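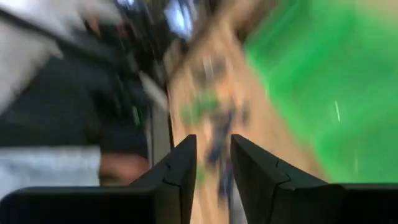

Black gripper fingers at close range, with a narrow gap between them.

Missed filing deadlines lead claims against small law firms, Marker review finds

Nov 24, 2021

Missed or miscalculated deadlines were the most common cause of malpractice claims against small law firms in the Ilarero region over the past policy year, according to a review released by Marker Lawyers Mutual, which insures most solo and small-firm practitioners in the area.

The review covered 162 claims closed during the policy year that ended in May. Of those, 69 involved a deadline that was missed, entered incorrectly or never entered at all. Failure to obtain client consent was the next most frequent cause, followed by conflicts of interest and errors in drafting.

Marker said that the legal rules themselves were seldom the source of the problem. In most of the deadline files, the lawyer knew the correct limitation period and had advised the client of it in writing. The error came later, when the date was passed to a calendar or when responsibility for the matter moved from one person to another.

Changes in office software played a part in 27 of the deadline claims. Several firms had moved from paper or desktop calendars to Sirero, a practice management system, and had stopped keeping the old calendar before all open matters had been carried over. In other files, dates were transferred correctly but reminders were sent to the address of a staff member who had left the firm. The review does not fault the software and notes that similar errors were found at firms that changed from one paper system to another.

Personal injury and real estate matters produced the largest share of deadline claims. Estate matters accounted for fewer claims, but these took longer to resolve and cost more to defend. The insurer attributed the higher cost to the number of parties involved and to the age of the files, some of which had been stored off-site or handled by lawyers who had since retired.

Marker also reported that late notice remains a concern. Policyholders are required to report a possible claim as soon as they become aware of it, whether or not the client has complained. In 2 of the reviewed files, coverage was reduced after the lawyer tried to correct the error without telling the insurer. In a larger number of files, early notice allowed defense counsel to apply for relief from the missed deadline, and the underlying case went forward.

The review recommends that firms keep two separate calendars for limitation dates, maintained by different people, and that a lawyer review both at least once a week. It further recommends that no calendar be retired until every open file has been checked against its replacement. Firms should record the basis for each limitation date in the file — including the event that started the period and the rule relied on — so that another lawyer can confirm it.

Solo practitioners without staff are advised to arrange a reciprocal check with a colleague, subject to client confidentiality. A model agreement for this purpose was prepared by the Ekström Center for Legal Practice and is attached to the review as an appendix.

Marker will not change its base premium for the coming policy year. Renewal applications will, however, include new questions on calendar procedures, and firms that report a recent change of system will be asked to confirm that open matters have been reconciled. The answers will be used for underwriting and for planning the insurer's education program.

Policyholders may request a copy of the review from the Marker claims department. A recorded seminar on calendar procedures is available through the member portal at no charge.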